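Flulla Packing Services
Minutes, packing methods working group
September meeting, Wednesday, 8:30 a.m.

Chair: Sibusiso Ngubane
Present: packing (day and evening shifts), maintenance, training, personnel
Apologies: Mokgethi account desk

1. Minutes of the last meeting
Accepted with one correction. Item 4 should read "evening shift," not "both shifts."

2. Mivby line
Line 3 has run with the automatic carton closer for 8 weeks. Packers no longer fold or tape on that line. Maintenance reported 66 stops in the period. Most were cleared by the packer on station without a call-out. Packing asked that clearing stops be written into the job description, as it is now a regular part of the work and is not covered in the current grade. Personnel will draft wording.

The evening shift noted that the pace on line 3 is set by the closer. Breaks are taken when the line lead pauses it, and two were missed last month. Agreed that the pause will be entered in the shift plan and will not depend on the line lead.

3. Staffing
No positions are to be removed this year. Three packers have moved from taping to checking and loading. Two have asked to rotate back to hand packing for part of the week. S. Ngubane agreed to a rotation on a trial basis. Pay during rotation stays at the higher of the two rates.

4. Hand packing of soft goods (Munano order)
The Munano gift boxes remain a manual job. The group discussed which steps could be passed to a gripper and which would stay with packers. Placing an item in an open box was considered the simplest step. Turning it face up, tucking in the label and fitting the lid were considered harder. 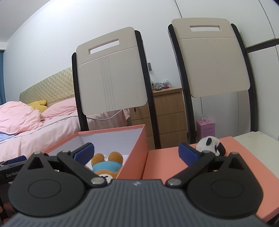
Soft goods give way when held, and the packers' view was that grip width matters more than grip force. Training proposed that each product be given a starting width on the work card, to be adjusted by the person doing the task. A small teddy bear in an open orange-red box, with the blue pads set wide on either side, was taken as the reference case for the card. The label near the bear's head is to be treated as a keep-clear area. Other plush, such as the panda, will need a separate entry.

Packing asked who owns the work card once it is written. Agreed that packers may change it and that changes are initialed.

5. Recording of work
Personnel confirmed that recordings of packing tasks will not be used for individual performance review. Packing asked for this in writing before the next round. Retention period not settled; carried forward.

6. Actions
Personnel: job description wording, line 3; written statement on recordings.
Maintenance: list of stops by cause.
Training: draft work card, Munano soft goods.
S. Ngubane: rotation plan, 7 packers.

Meeting closed at 9:40 a.m. Next meeting in the line 3 break room, same time.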